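Fui a la jornada de puertas abiertas de Starko con la lavadora a medio tender y una pregunta bastante concreta: si dentro de un par de años alguien o algo va a recoger mi casa por mí. Volví con la ropa todavía húmeda y la misma pregunta, aunque mejor formulada.

La visita era en enero, a las diez de la mañana, en una nave de oficinas al final de la línea del tranvía. Nos dieron una acreditación con pinza, un café tirando a flojo y un folleto en el que la palabra "autónomo" salía en todas las páginas menos en la de contacto. Éramos un grupo variado: dos señores de una cadena de hoteles, una pareja que tiene una tienda de menaje, varios estudiantes y yo, que escribo de consumo y desconfío por oficio.

Nos recibió Sigrún Stougaard, responsable del área de tareas domésticas. Habla un español muy bueno y muy rápido, y contestó a casi todo. Lo digo porque en estas visitas lo normal es que te manden a la web.

Empezamos por la parte de tienda. Hemix es el nombre del sistema que Starko quiere vender a comercios para reponer baldas y ordenar cajones. Vimos un vídeo de tres minutos, muy bien montado, en el que un brazo coloca cajitas iguales en fila. Uno de los hoteleros preguntó a qué velocidad estaba reproducido. Hubo una pequeña pausa. Estaba acelerado. A velocidad real, según Stougaard, colocar una caja lleva lo que tarda una persona en colocar cuatro o cinco, "pero el brazo no se va a comer". Es verdad. Tampoco atiende a la señora que quiere saber si hay otra talla.

Después vino la cifra del día. En la prueba interna de cajones (abrir, sacar o meter un objeto, cerrar) Hemix acierta el 79 % de las veces. El folleto lo presenta en letras enormes. Yo hice la cuenta al revés: uno de cada cinco intentos sale mal. Si mi lavavajillas dejara sucio un plato de cada cinco, lo devolvería. Pregunté qué se considera un fallo y la respuesta fue sensata: cuenta igual dejar el paño torcido que tirarlo al suelo. Pedí los datos separados y me dijeron que no los publican todavía.

La segunda mitad me interesó bastante más, y en el folleto ocupaba un párrafo. Es la sala donde se preparan las demostraciones de las que aprende el sistema. Allí las tareas las hacen personas, con pinzas en las manos en vez de con los dedos, y lo que se graba de esos movimientos acaba sirviendo de material de entrenamiento. Stougaard nos habló de 1160 demostraciones solo para cajones y compartimentos, y de otras 680 para doblar y guardar textil, que es donde la cosa va peor.

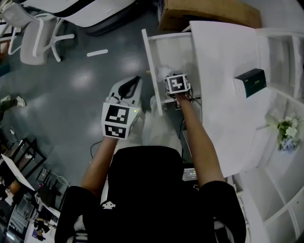

Una pinza en cada mano y un paño o pañuelo blanco arrugado dentro del compartimento: trabajo de cajón, hecho por una persona.

Me quedé mirando un buen rato. El mobiliario era blanco, de piso piloto, y en la estantería hasta había un ramo de flores artificiales. Le pregunté a Stougaard si también graban en cajones como los míos, que se atascan a mitad de recorrido y llevan dentro un sacacorchos, tres pilas y el manual de un aparato que ya no existe. Se rio y dijo que están en ello. Tienen apalabradas visitas a casas reales, aunque aún no han empezado. Para mí ese es el centro del asunto. Un compartimento abierto con un paño o pañuelo dentro es una tarea honrada, y entiendo que por algo hay que empezar, pero entre eso y el armario de las toallas de una familia con dos niños hay una distancia que el folleto se salta.

La pareja de la tienda de menaje preguntó por el precio. No hay precio. Hay un programa piloto con un distribuidor, Heffernan, que cubrirá hasta 2 locales durante la primera fase, con un técnico presente en el horario de apertura. La mujer echó cuentas en voz alta: si tengo que tener a un técnico al lado, que reponga el técnico. No hubo una réplica muy convincente. Se habló de costes que bajan, de aprendizaje continuo y de la falta de personal, que es cierta, y que ella conoce mejor que quien se la explicaba.

Para casa, la marca prevista es Genusgate. De momento consiste en un nombre, un logotipo redondeado y una lista de espera. Quise saber qué tarea doméstica harían primero y la respuesta fue guardar cosas pequeñas en sitios fijos. Planchar queda fuera, limpiar el baño también. Doblar una sábana bajera ni se planteó, y ahí no puedo reprochar nada a las máquinas porque yo tampoco sé.

A favor de Starko diré que enseñaron la sala. He estado en otras empresas del ramo donde la visita terminaba en el vídeo y en las croquetas. Ver a una persona haciendo con paciencia el trabajo que luego se anuncia como automático pone las cosas en su sitio, y Stougaard no intentó disimularlo. Cuando le pregunté cuándo tendría ella uno en su casa, tardó en contestar y dijo que para los cajones de la cocina, quizá pronto, y que para la ropa no se atrevía a dar fecha.

Un par de apuntes prácticos para quien quiera ir. La visita dura hora y media larga y hay que reservar con antelación. La parte de Hemix se puede seguir sentado, la sala se recorre de pie y el pasillo es estrecho. Llevad las preguntas apuntadas, porque el turno final es breve y los de los hoteles hablan mucho. El tranvía de vuelta pasa cada veinte minutos y la parada no tiene marquesina.

Yo no me he apuntado a la lista de espera. Me han prometido los datos de fallos desglosados cuando los publiquen, y si llegan los pondré en esta misma página.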